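What to do with the pictures still in the box

January 1, 2026

The most common question we got at the Minby framing counter last year was about old family photos, and very few of those people wanted anything framed right away.
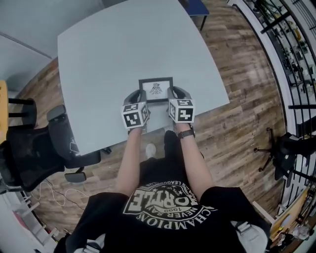
They wanted to know where to start. Someone had moved, or a parent had moved, and a box of pictures had come along with everything else. The box went into a closet. A year later it was still there.

I have done this job for a long time and I have a box of my own, so I am not going to scold anyone. What follows is the advice I give across the counter, written down in one place so that I can hand it out. It covers sorting, storing, framing and hanging, in that order. You can stop after any one of them and still be better off than you were.

Sorting

Clear a table and wash your hands. Dry them well. Cotton gloves are fine if you like them, but they make it harder to pick up a single print, and I have seen more corners bent by gloves than by fingers.

Make three piles. One is for pictures you would be sorry to lose. One is for pictures where you can't name a person or a place. The last is for duplicates, blurry shots and the backs of people's heads. Do not try to put anything in date order yet. People who start with dates usually quit before lunch.

The middle pile is the one that needs some hurry. If there is an older relative who might know the faces, send copies or sit down together while you can. Write the names in soft pencil on the back, near the edge, with the print face down on a clean hard surface. Press lightly. Ballpoint will dent the paper and show on the front, and felt pens can bleed through over the years. Newer prints have a slick plastic back that won't take a regular pencil. For those, put the print in a sleeve and write on a slip of paper that goes in with it.

As for the last pile, you are allowed to throw pictures away. If that feels wrong, ask a cousin first.

Pictures stuck to glass

This comes up every week. A photo has been in a frame for decades with no mat, the surface has touched the glass, and now it will not come off. Please don't peel it. Don't slide a knife behind it, and don't put it in the freezer because of something you read. Leave the photo and the glass together, tape around the edges of the glass so you don't cut yourself, and scan it as it is. Most flatbed scanners do a decent job through clean glass. Print a new copy from the scan and frame that one. If the original matters a great deal, take it to a photo conservator. We don't do that work here.

The same goes for albums with the sticky pages and the plastic sheets. Those pages get stronger or weaker with age and you can't tell which until you try. Waxed dental floss, worked slowly behind a corner, will free many prints. If a print starts to curl or crack, stop and scan the whole page.

Storing

Most homes have two bad places to keep pictures, and they are the attic and the basement. The attic gets too hot and the basement gets damp. A shelf in a bedroom closet is better than either. Keep the box off the floor and away from an outside wall if you can.

Shoeboxes are not terrible for a year or two. For longer than that, buy a box sold for photo storage, and look for the words "acid-free" and "lignin-free" on the label. Take off rubber bands and paper clips. Both leave marks, and rubber bands get sticky and then hard. Stand the prints on edge like file cards, snug enough that they don't slump, with a piece of stiff board to fill any gap.

Negatives go in their own sleeves in a separate box. Keep them even if you have the prints. A scan from a clean negative is nearly always better than a scan from the picture.

Framing

You don't need a custom frame for everything. I say this as someone who sells them. A small ready-made frame is fine for a snapshot on a shelf, as long as you do two things to it.

First, throw out the cardboard that came inside. It is often cheap stock that turns brown and takes the picture with it. Cut a piece of acid-free board to the same size. We sell offcuts for small frames from the bin by the door.

Second, keep the photo off the glass. A mat does this. If you don't want a mat, ask for spacers, which are thin plastic strips that sit under the lip of the frame where you can't see them.

Attach the photo at the top edge only, or use paper corners. Paper moves a little with the weather, and if it is taped down on all sides it will ripple. Never use masking tape or clear office tape. I have picked off a lot of both.

On glass, the choices are plain glass, glass that blocks most ultraviolet light, and acrylic. Acrylic is lighter and won't shatter, so it is what I suggest for a child's room or for anything that has to go in the mail. It scratches, though, and it should be cleaned with a soft cloth and a cleaner made for it. Window spray will cloud it. With real glass, spray the cloth and leave the frame dry, or the liquid will run down under the edge.

If the original is fragile or you only have the one, frame a copy and put the original in the box. A good copy on matte paper looks right at home behind glass, and you can hang it where you like without worrying about the sun.

Hanging

Most people hang pictures too high. Put the middle of the picture at eye level for a standing adult, and a bit lower in a room where everyone sits. Over a couch, leave a hand's width or so between the top of the couch and the bottom of the frame.

For a group, lay everything out on the floor first. Trace each frame onto wrapping paper, cut the shapes out, and tape them to the wall with painter's tape. Live with the paper for a day. Start with the largest piece a little off center and work out from it, keeping the gaps the same. Two inches between frames works for small ones.

Use two hooks for anything wider than your shoulders. The picture will stay level and each hook has less to hold. Stick small felt or rubber bumpers on the bottom corners so that the frame doesn't mark the paint and some air can get behind it.

Keep photos off any wall that gets direct sun, and out of the bathroom. Hallways are good. They tend to be dim, people walk through them every day, and there is usually a long blank wall that isn't doing anything.

A note on scanning

Sarahí Galindo, who handles our scanning, asked me to add a few things. Dust the prints with a soft brush before you bring them in. Don't trim them. Leave them in whatever order you want the files to be in, because she scans from the top of the stack. Old portraits in their card folders should stay in the folders. If there is writing on the back, tell her and she will scan both sides.

She also asks that you keep the files in more than one place. A memory stick in a drawer is one place. Give a second copy to someone who lives at a different address.

Winter classes

We are running the basic framing class again at the Varela store. Gheorghița Pop will teach it, as she did in October. You bring one photo or print, nothing larger than a sheet of letter paper, and go home with it matted and framed. The class is limited to five people so that everyone gets time at the mat cutter. Tools and board are included. The frame is extra unless you bring your own, and you are welcome to bring one from home.

The October class filled up and we had to turn a few people away. If you were one of them, call the Varela counter and we will put your name down before the sign-up sheet goes out.

The board order from Nastatora is late, so cream and warm white mats are in short supply at both stores. We have plenty of bright white, gray and black. If you have a job waiting on cream, it has not been forgotten, and we will call when the board is in.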